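Courses > Introduction to Household Economics > Week 4 > Handout
25th March
By Leokadia Krawczyk

Fixed costs and variable costs

Please read this before the seminar. Last week many of you mixed up the two words in the homework, so I explain again, more slowly.

A fixed cost is a cost which stays the same when you produce more or less. The rent of a bakery is fixed. If the baker sells one loaf or 3000 loaves in March, the landlord asks for the same money. A variable cost changes with the amount. Flour is variable, and so is the paper bag.

Take the small bakery in Ditholm from our reading. The rent is 994 per month. The flour, yeast and bag for one loaf cost together 1, and the loaf is sold for 3. So each loaf leaves 2 to pay the rent. We call this number the contribution. To find the break-even point we divide the fixed cost by the contribution: 994 divided by 2 gives 497 loaves. With fewer loaves the bakery loses money in that month, with more it earns.

Now the difficult part. Students often ask me if wages are fixed or variable. It depends on the contract. A helper who is paid by the hour and comes only on busy days is closer to variable. A baker with a monthly salary is fixed, at least until the contract ends. Electricity is mixed: there is a basic charge, and then you pay for what the oven uses. In the exam you should say which part you mean.

Also remember that "fixed" does not mean "forever". Over a long enough time every cost can change, for the bakery can move to a cheaper street. Economists say that in the long run all costs are variable. I would like you to be able to explain this sentence in your own words.

Homework: the bakery buys a second oven and pays for it 360 each month. Calculate the new break-even point. Then write half a page on whether the owner should do it, if she sells now 600 loaves per month.

Reading: chapter 3, without the appendix. 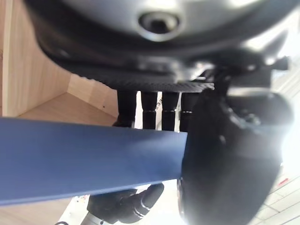
Sidra Khattak: I got 677 loaves for the new break-even, so with 600 she would lose money every month. But should we assume she still sells only 600 after she has two ovens? The question says "now", and I was not sure if we may guess a higher number in the half page.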